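What Are Those Lines in Your Table?

Go look at a wooden table, or one made to look like wood. See the long, thin lines running across it? That pattern is called the grain, and it's a bit like a tree's diary!

A tree grows by adding a new layer of wood under its bark. In places with cold winters it usually adds one layer a year, so a tree that is 100 years old has close to 100 rings. Wow! Pale wood grows fast in spring. Darker wood grows slowly later on, often by August.

So why don't tables have circles on them? It depends on how you slice. Cut straight across a trunk and you get rings. Cut along its length and the rings turn into long lines - and where the saw meets them at a slant, you get wide curves and points.

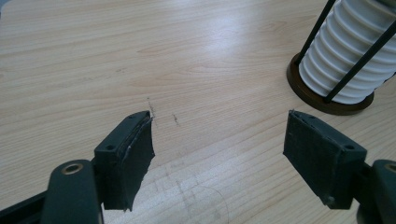 Fine lines, curved bands and a narrow point, all on one tabletop.

Not every grain pattern grew in a tree. Laminate is a tough sheet made from layers of paper and glue, and the top layer can have a picture of wood printed on it. Clever!

Want to be a grain detective? You need a sheet of paper and 2 crayons.

Lay the paper on some rough, bare wood and rub gently with the side of a crayon. Now try a smooth table with the other one. Did any lines show up? Run your finger over both - can you feel a difference?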